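Evdale repair room opens one more evening each week

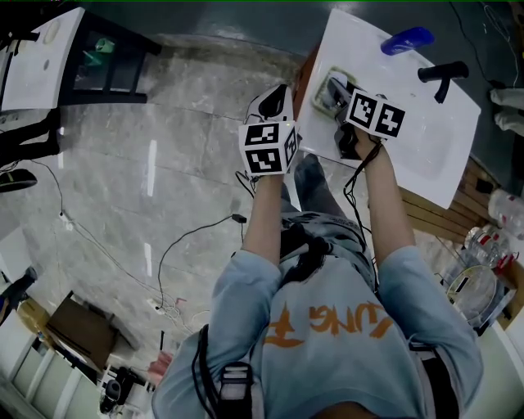
Page last changed: 2024-02-21

The repair room in Evdale will be open on a second evening every week from April. The town library, which gives the space on its ground floor, confirmed the new hours this week. Until now the room was open only on Thursday evenings, and many people had to go home with their things still broken.

In the last year visitors brought 200 items to the tables. Of these, 88 were lamps, radios and small kitchen machines. The rest were mostly clothes, bags, toys and chairs. Bicycles are not accepted, because the door to the yard is too narrow and the floor must stay clean for the children's reading hour the next morning.

The room started as a small idea of the neighbors on Breseo Street. In the beginning there were only two tables and one box of tools, and the evening was often finished before eight. Later the hardware shop Bajpai gave a set of screwdrivers and a soldering iron, and the shop still sells spare parts to visitors at a lower price if they show the paper slip from the repair room. The slip is valid for 20 days.

The additional evening will be for sewing and for small electrical things. Furniture stays on Thursday as before, when the large table is free. Visitors who come with a chair or a shelf are asked to call the library desk first, so that two big pieces do not arrive in the same hour. This happened several times in the winter and the people in the corridor could not pass.

The repair is free. There is a tin for coins near the entrance, and the money from it goes for thread, glue, fuses and coffee. If a new part is needed, the visitor pays for the part. The library reminds that the helpers will not open microwave ovens or anything with a gas connection, also if the owner asks for it.

A similar room in Gideria, on the other side of the river, closed last autumn when the building was sold. Its sewing machines were stored in a school basement during the winter and are now moved to Evdale. Two of them need new belts. Residents of Gideria may use the Evdale room with the same conditions and do not need a library card. The last bus back to Gideria leaves from the market stop at 20 minutes after nine, and for this reason the second evening will end a little earlier than the Thursday one.

The library also plans a short course on mending trousers and coats, if enough people put their names on the list at the desk. The course will have two meetings. Participants should bring their own piece of clothing, washed, and scissors if they have them. Needles and thread will be on the table.

The day of the second evening is not yet decided. Visitors can mark the day they prefer on the sheet at the library entrance until the end of the month. The new hours will then be printed on the door and in the town paper.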